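Visit notes — Pistadley, the home data group
posted 25 Dec 2025

Typing this up fast before I lose the thread. Went over in November, got the long version of the tour from Heidrun Grabner, who runs collection. Kilian Wieser does the checking side, he joined us after lunch.

First stop was the shelf where the hand grippers get signed out. Same fingers as on the arm they'll train for. Plain checkout sheet, pen on a string. Fisine makes the mounts, and Heidrun has opinions on the delivery times — skipping those.

How it runs: collectors take a gripper home or to a host's place and do ordinary chores with it. Clothes, mostly, this season. One chore, one clip. 1447 clips in the clothing set when I was there, from 109 rooms. They want the rooms as they are, no tidying first. Heidrun was firm on that. An earlier batch from the Whitfield office was all one gray table and the policy fell apart on anything with a pattern on it.

Asked what makes a bad clip. Kilian had a list:
hand moving too fast over the bed, everything smears
fingers closed before they reach the cloth
collector fixes the shirt with the other hand (happens alot)
clip stopped early

Blur isn't an automatic reject, which surprised me. If the approach smears but the grasp is sharp, it stays in. He scrubbed through a bunch of them for me at his desk, quicker than I could follow, pausing now and then to argue with himself.
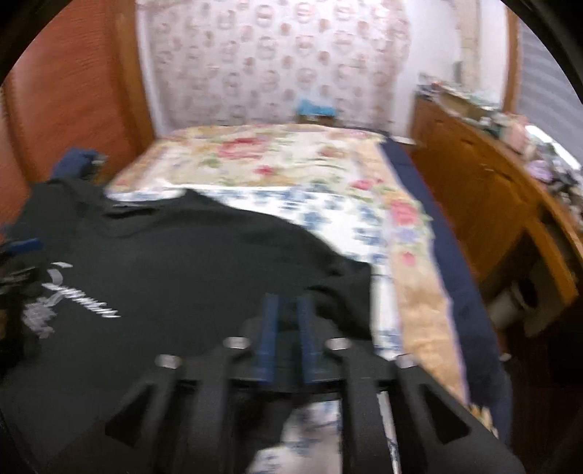

Black T-shirt on a flowered bedspread, gripper over the bed. Clothing set.

Dark shirts are a pain, he said. Folds dissapear, and the black fingers don't help. They've asked for 200 more clips with dark clothes on busy bedding.

Then labels. Start, grasp, release, done. Two people mark each clip and Kilian settles the fights. Pristenero wanted finer steps, he's not keen.

Didn't get to see the arm itself, it was down for a cable swap. Going back for that. Also need to ask Heidrun what collectors get paid per clip, forgot, and whether hosts can pull their rooms out later.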